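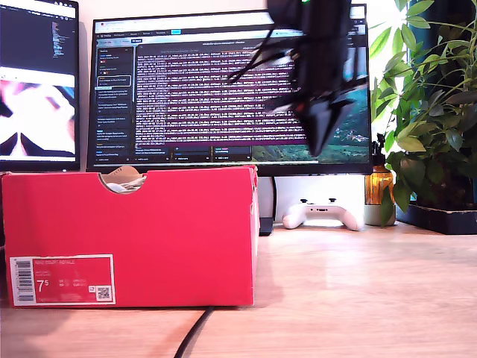
Nike Court Royale, size 7.5, tan
Ref. 3000

A lovely easy shoe, this one! Tan upper, plain enough for work and smart enough for a meal out (we've sold nearly 300 pairs at the Fillberg shop). Supplied in the red Nike box with the size label on the front.

Collect from Fillberg or Stoltmont, or have them posted in 2 days. Returns are fine if the shoes are unworn and come back in their box.

Other sizes: ask at either shop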